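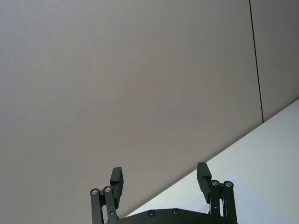 Clakimach Ojo Desk Mat, Gray, Large: Long-Term Review
Posted 2021-02-22

The Ojo is a felt desk mat sold by Clakimach in three sizes and four colors. I bought the large one in gray in June to replace a leather-look mat from Trandero whose top layer had started to peel at the wrist line. It has been on my main work desk since then, under a keyboard, a trackball and a steady rotation of notebooks. I paid full price.

Construction

The mat is a single layer of pressed wool blend bonded to a thin cork base. There is no stitching at the edge. The corners are rounded to a small radius, and on my sample all four were cut cleanly, with no loose fiber. Listed weight is 555 grams. My kitchen scale agreed to within a few grams, so I will leave it at that.

It ships rolled, felt side in. This is the wrong way around for a mat with a cork base, as the ends lift when it is first unrolled. Two days under books took out most of the curl. The front left corner stayed slightly raised for another week and then gave up. Clakimach's leaflet says to warm the mat with a hair dryer. I tried it on the one corner and saw no difference.

Surface

The felt is dense and fairly short. A ballpoint on a single sheet of paper will punch through if you press hard, so anyone who writes by hand for long stretches will want a pad underneath. For typing it is good. Key noise drops noticeably compared with a bare desktop, and the keyboard does not creep forward during the day, which the old mat allowed.

Mouse tracking depends on the sensor. An inexpensive optical mouse skipped when moved slowly. A newer laser model tracked normally at every setting I tried. Glide is slow on any felt, and people who play fast games should look at a woven surface instead. The trackball obviously does not care.

Pilling

I expected pilling and got a little. It appeared in the first month where the right forearm rests, then slowed. A fabric shaver on its lowest setting removes it in under a minute. I have done this three times. The shaved area is a shade lighter under a desk lamp and looks the same as the rest in daylight.

Stains and cleaning

Water beads for a few seconds and then soaks in. Coffee with milk left a ring that came out with cold water, dish soap and a white cloth, blotted. Black tea did not come out completely. Ink is permanent as far as I can tell.

Dust is the more regular problem. Gray hides lint well and crumbs badly. A lint roller works, but the stickier refills pull fiber, so use a cheap one. Do not machine wash it. The cork base will not survive, and the warranty excludes it.

Base and grip

Cork grips finished wood and laminate well. On a glass table it slid when I leaned on the near edge. I also checked for marks on the desktop after the first three months and found none, apart from fine cork dust near the back edge. It wiped off.

Compared with the Skillura Flat

The Skillura Flat is the obvious alternative. It is a thicker polyester felt with a rubber base. It lies flat out of the tube, grips glass and costs less. It also smelled strongly of rubber for two weeks and builds up static in dry weather, enough to be annoying when touching a metal lamp. The Ojo has neither fault. The Skillura does handle tea better.

Faults

Rolled the wrong way for shipping.
Edge has no finish, and I expect it to fray eventually.
Large size is 2 cm shorter than the listing states.
Replacement policy requires the original tube.

Verdict

Recommended for keyboard work on a wood or laminate desk. Not recommended for glass, for handwriting without a pad, or for anyone who drinks black tea near it. I would buy the same size again, probably in the darker color.

Rating: 4 out of 5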